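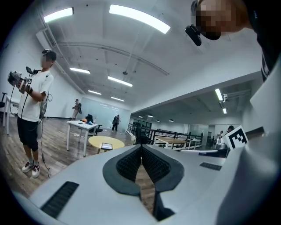

Gevside – mobiliario de sala

Inventario de mesas y sillas para reservar y montar salas de trabajo. Versión 2, revisada en febrero.

Contenido
mesas.csv: 94 filas, una por mesa, con forma, color y sala.
sillas.csv: 200 filas, con color y tipo de base.
movimientos.csv: 2,189 cambios de sitio anotados.

Notas
Las mesas redondas van aparte de las rectangulares. El campo "color" se refiere al tablero – las patas tienen campo propio. Lo que se deja encima no se registra.

Pendiente
Faltan las medidas de la sala Inetti.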